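Chapter 9
What a Home Survey Can and Can't Tell You

Most people believe a number once it has been printed in a table. This chapter asks you to be slower about it. Housing surveys look solid, and some are, but many rest on what tired people remember about their own kitchens.

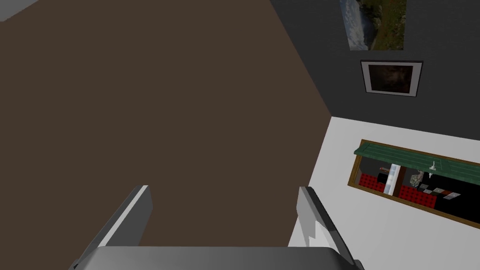

Figure 9.1 A large, flat, dark brown surface.

Take the Prarbridge survey, which mailed forms to 1000 households and asked how satisfied they were with their living space. The report says people in Prarbridge like their homes. Maybe they do. It also says very little about the households that threw the form away, and those are the ones I would want to hear from.

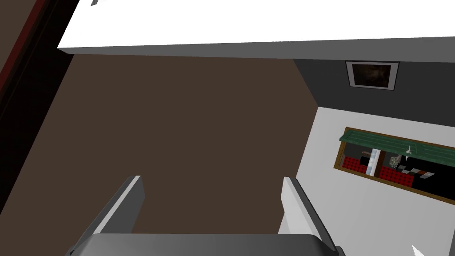
Figure 9.2 Brown floor below a white slab.

The town of Mamitz ran the same form in September and got much lower scores. Officials blamed the housing. But Mamitz had changed the wording of two questions, and "Is your home adequate?" is a colder thing to be asked than "Do you enjoy your home?"

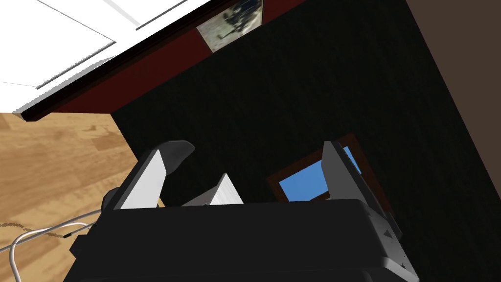
Wording is only the first trouble. The Lappalainen scale, used in both towns, adds up the answers as if a bad roof and an ugly hallway weighed the same. I have yet to see a good defense of this - most reports simply don't bring it up. 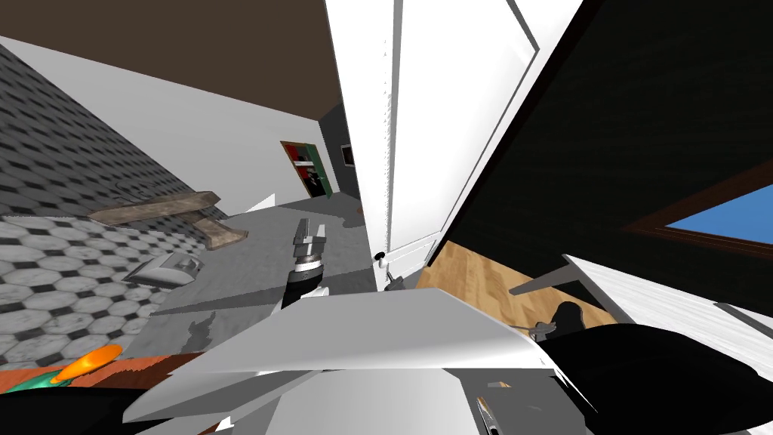
Counting rooms sounds safer than counting feelings. It is, up to a point. The Moreck method counts any space that can be closed off, so a kitchen with a grey countertop and a tall white door, as in the last figure, might pass as a room of its own. Take the door off its hinges and the home may score lower, though no one has lost an inch of floor. Keep that in mind when you reach the tables in Section 2.

Copyright Housing Studies Reader. All rights reserved. Contact the publisher | Back to top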